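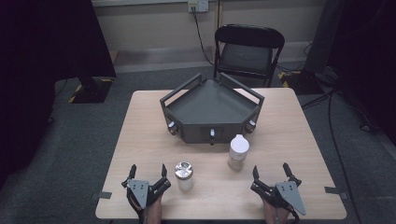

A plastic bottle, a small glass jar and a tray, with a hand-held gripper at each side of the table.

Can a machine tidy up yet?

Members' newsletter, Nisley Small Trades Association, 7/27/24

Since the spring meeting we have had more questions about robots than about rates, parking or the bins put together. Most come down to the same one: is there a machine yet that will do the dull jobs in a shop, a kitchen or a back room, and what does it cost? The short answer is that there are a few jobs a machine can do well, a larger number it can do slowly with someone standing by, and a great many it can't do at all. The longer answer takes up the rest of this item.

Start with a job anyone would think was easy. There is a bottle and a jar on a table and a tray behind them. Pick up the bottle and put it in the tray, then do the same with the jar. A child of four can do it while talking about something else.

For a machine it is several jobs in a row. It has to find the bottle, and a bottle you can partly see through is harder to find than a cardboard box, as the camera gets some of the bottle and some of whatever is behind it. Clear glass is worse. A shiny metal lid throws back the light and looks different from every side. Then it has to close its fingers hard enough to hold and gently enough not to squash a thin plastic wall. A tray with a raised rim means lifting high enough to clear the edge, and posts at the corners are something to steer round on the way in. Last comes letting go. Letting go sounds like nothing, but a good share of the knocked-over items we have seen went over at that point, when an opening finger caught the side.

How they are taught

The older way of getting an arm to do a job is to write down every position and have it go to each in turn. That still works very well where the parts always arrive in the same place. It is no use for a worktop where somebody has left the jar a hand's width from where it was yesterday.

The newer way is to show the machine. People do the job themselves, over and over, and the movements are recorded along with what the cameras saw. With hand-held grippers, the person holds a handle in each hand and works the black fingers directly, so the recording is made with the same sort of fingers the robot will have. You give up your own fingertips and do everything with a pinch. Two of our office staff had a go at this at the Alleck open day in March. Both found it tiring after a few minutes. One said it was like eating peas with sugar tongs. You can't feel how hard you are gripping in the usual way, and you learn quickly to come at a jar from a side where both fingers can reach it.

Alleck's staff told us they had recorded 2,335 goes at putting small containers away before they were content to let a machine try it alone in front of visitors. They also said a fair number of those had to be thrown out. The person had fumbled, or had stopped to think, and a machine that learns from that will stop in the same spot for no purpose.

What matters to our members is that the learning doesn't carry over as far as you would hope. A machine shown jars on a pale table may do badly on a dark one. Change the lid, move the lamp, put a cloth down, and the results drop. More recordings with more variety help with this, and the firms working on it are plainly getting better. It is still a long way from the way a new Saturday assistant can be told "jars go over there" once.

What we saw at Alleck

The machine on show was the Pliveck, a pair of arms on a fixed stand with two-fingered grippers. It was given a table of small goods to put into trays. Of 95 tries that afternoon it got most of them right, and we were told the exact score would be in Alleck's own write-up, so we will leave that to them. Our notes are about the rest.

It was slow. A bottle took long enough that people began chatting. It was best with things that stood upright on their own and were neither very small nor very smooth. It did poorly with anything lying on its side, and when a jar rolled it went on reaching for the old place for a moment before it caught up. It did not get cross or bored, and it went back and tried again in a way that several people in the room found impressive.

We asked whether it could take a lid off. It can take some lids off, with one arm holding the jar and the other turning. We saw this done twice. The third lid had been put on tight by one of our own party and it stayed on. A gripper with two fingers has little to twist with, and the arm has to let go and turn back several times where a wrist would do it in one or two.

We also asked about wiping down afterwards. It will push a cloth over a flat surface. It does not know whether the surface is clean, and it misses the corners.

What it was like in a working shop

Rashidi, the refill and dry goods shop on the lower parade, had the same model in its stock room for eight weeks under a loan arrangement. The shop let us look at its log and has agreed to our passing on the main points.

The job chosen was a narrow one: take filled jars from the bench and put them in delivery trays, one size of jar and one kind of tray. Setting up took longer than the shop had been led to expect. The bench had to be fixed in position, and the strip light changed for one that gave less glare on the lids. Marks were put down to show where the trays should stand. Once that was done the machine packed steadily on most days, with a member of staff in earshot. In its best week it moved some 2,000 jars.

Against that, every new jar size meant a call to the supplier. Labels that stuck out at the edge caught on the fingers. On two mornings the machine sat idle until someone noticed that a tray had been put down the wrong way round. Staff also found that they were tidying up for it, lining jars up so that it could pick them without trouble. The log has a line saying that by the time the jars were lined up, they might as well have gone in the tray. The shop did not keep the machine on at the end of the loan, though it says it would look again at a later model.

Nothing was broken apart from four jars and one mug, and the mug was put down by a person where it should not have been.

Jobs sorted by how ready they are

Members have asked for a plain list. Take it as our own view from visits and from talking to people who have tried the equipment.

Ready now, if the volume is there: moving one kind of box or jar from one fixed place to another; stacking cartons on a pallet; vacuuming an open floor with no trailing cables; washing a floor of the same sort.

Possible with someone nearby: putting mixed small items into trays; loading a rack with cups of one shape; folding towels of one size, if you are in no hurry.

Leave it for now: putting away a household's shopping; clearing a table after a meal; changing a bed; cleaning a bathroom; anything with a tangle in it, such as leads or wet washing; anything where a mistake lands on a customer.

You will see that the home jobs are nearly all in the last group. People often expect it to be the other way about, as a kitchen looks a simpler place than a workshop. A workshop is usually laid out on purpose, though, and things go back on the same hook. A kitchen drawer is different every time it is opened.

If you are thinking of trying one

Ask to see it do your job with your goods. Bring them in a bag if need be. Include the awkward ones, the clear pots and the shiny tins, and put them down yourself, a bit crooked.

Ask how many hours of showing it will take to add a new item, who does the showing, and whether that is in the price. In the quotes we have looked at, this was the part left vague.

Ask what happens when it drops something. Some machines stop and wait for a person, and some carry on as if the thing were still in hand. Find out which you are getting before you put it near glass.

Measure the floor space with the cables and stands included. The arms in the leaflet take up much less room than the arms in real life.

Check with your insurer, and put it in writing. We know of one member whose policy covered the machine but did not cover stock damaged by it.

Finally, time the job as it is done today. Rashidi did this before the loan began and was glad of it, as the figures were there to compare with at the end. Several members who rang us about buying a machine could not say how long the present job took, and one found after a week with a stopwatch that it came to under half an hour a day.

Alleck is holding another open session in the autumn, and members may bring items to try. Places go through the association office in the usual way. Please say when you book what you would like to bring, and keep it to things you can carry in one hand.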